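4.2 Sorting and packing from a mixed pile

The second task in the Sturnirora set is taken from the kitchen. A person who clears a table after a visit will usually put the leftover biscuits in jars and close the lids, and does it without looking much at the hands. For two arms with parallel grippers the same chore contains several problems at once: the pieces lie on top of each other, the jars are transparent, and the lid must be brought to the jar in the correct pose. We use toy biscuits, which keep their shape through many repetitions. Figure 3 gives two views of the cell during work on this task. 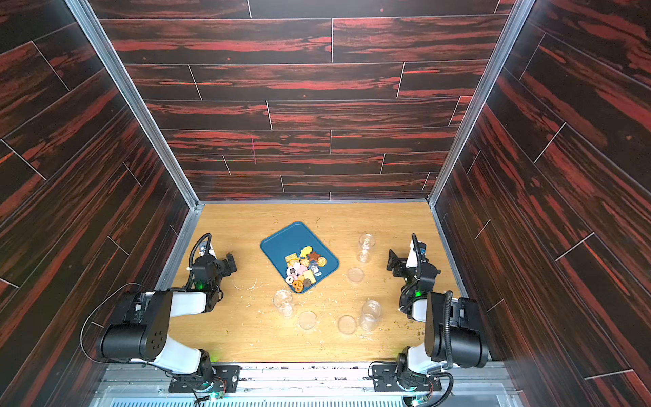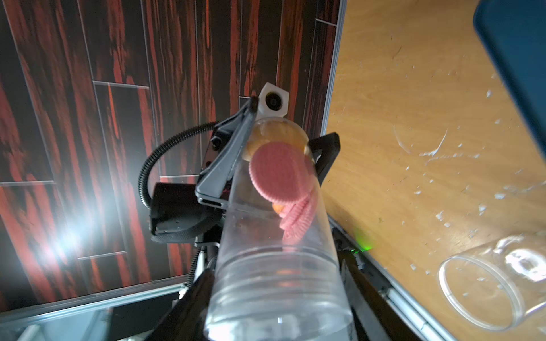
Figure 3. The packing task. First view: the cell with both arms, the tray with the pile of toy cookies and biscuits, and the three clear jars and their lids. Second view: a clear container held in the gripper, with a pink disc and other pieces inside.

The operator places the tray and the jars by hand before each trial. We did not fix their positions. In the first weeks at the Grukholm site we used a paper template on the floor of the cell, and the results were much better than those we report now, but they were not useful. When Joanne Bellamy removed the template, the completion rate fell on the same Monday, and it took until May before the policy had recovered a part of the difference. All numbers in this section are without the template.

A trial is counted as complete when every jar contains at least one piece and all lids are seated. We also record partial results, because we think the complete rate alone hides what the arms can do. The training data for this task consists of 1,641 demonstrations, collected by teleoperation by operators in Grukholm and Adville. Operators were free to choose which arm holds the jar and which arm picks. Most of them preferred to hold with the left, and the policy has taken over this habit, also in layouts where the right arm is clearly nearer to the jar.

With the Bunting policy, 62 percent of the trials ended with at least one piece in each jar. Closing the lids was a different matter. Complete trials, with all lids seated, made up less than half of this share. We find the gap instructive. Picking has improved much in the last period, and a missed grasp costs only a few seconds, as the arm can try again on the same piece or a neighbor. A lid which is placed at a small angle looks closed from most directions, and the policy then moves on to the next jar. A wrist camera is of some help here, but only when the gripper approaches from the side.

Transparent jars were the second source of failure. When a jar lies on its side, its outline is weak against a light wooden floor, and reflections on the wall of the jar can be stronger than the rim. The arms sometimes closed on empty air beside it. Toivo Vainio tested the same layouts with a strip of matte tape around each jar, and the grasps on the jar became reliable – however, a household will not put tape on its jars, and we have kept these trials out of the main results.

Pieces which slide against the inner wall and stay there during filling caused fewer problems than we expected. The soft strips are the exception. They bend when they are released and may hang over the rim, and then the lid cannot be seated. A human packer pushes such a strip down with one finger. Our demonstrations contain this motion only rarely, since operators found it uncomfortable to perform with the jaws, and the policy never produced it in evaluation.

Regarding time, the arms are still slow. A complete trial took over 40 percent longer under the policy than under teleoperation by the same arms, and teleoperation itself is far behind two bare hands. The largest part of the extra time is spent waiting between the release of one piece and the approach to the next. We did not try to tune this.

We would therefore describe the chore as partly solved. If a person is present to check the lids, the arms can already do the filling in an acceptable way. Without such a person we would not leave them with food. The folding task in Section 4.3 shows a different distribution of errors, where the first grasp decides nearly everything.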